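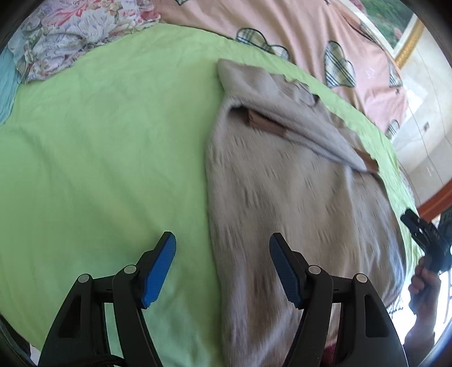
1/7
Project log, Ren, summer section. Ren is our student project on cloth handling: two hand-held grippers, one person, one bed. The task this week is folding knitwear. Posting the working notes as a thread.

2/7
Knits are the hard class. A fuzzy surface gives the pads plenty to hold, but the first pinch often takes one layer when you want two. A cuff that is already turned back makes it worse, as the flap moves separately from the body of the garment.

3/7
Finger pads: blue, textured. We started in March with smooth ones. They slid on cotton and did fine on wool, so we tested both on the same set of clothes. Textured won on cotton and tied on wool. The smooth set is in the drawer if another team wants it.

4/7
Count so far: 226 recorded folds, 132 kept. Most rejects have the same cause, a fingertip pushing into the bedding and dragging the sheet along with the garment. Next most common is a loose thread caught in a pad. Fringed edges are now approached from the opposite side.

5/7
Rules for whoever is holding the grippers:
Start with both jaws open.
Close on the fabric, then lift. No scooping.
If you drop it, leave it and pick up again from where it landed. Recoveries are useful data.
Keep cables clear of the linkage.

6/7
Open problem: left and right timing. Our logger, Sividex, stamps each gripper separately and the two clocks drift over a long session. Current fix is to tap the fingertips together 4 times at the start and again at the end, then align on the taps. Crude. It holds up well enough for folding. I would not trust it for anything faster.

7/7
Next: the same garments on a bare table, to see how much of the reject rate comes from the soft surface. The Ramico group has asked for the fold labels and will get them once the second pass of checking is done. Written report goes to the course page on Friday, August 8, 2025. Label format questions can go in the replies.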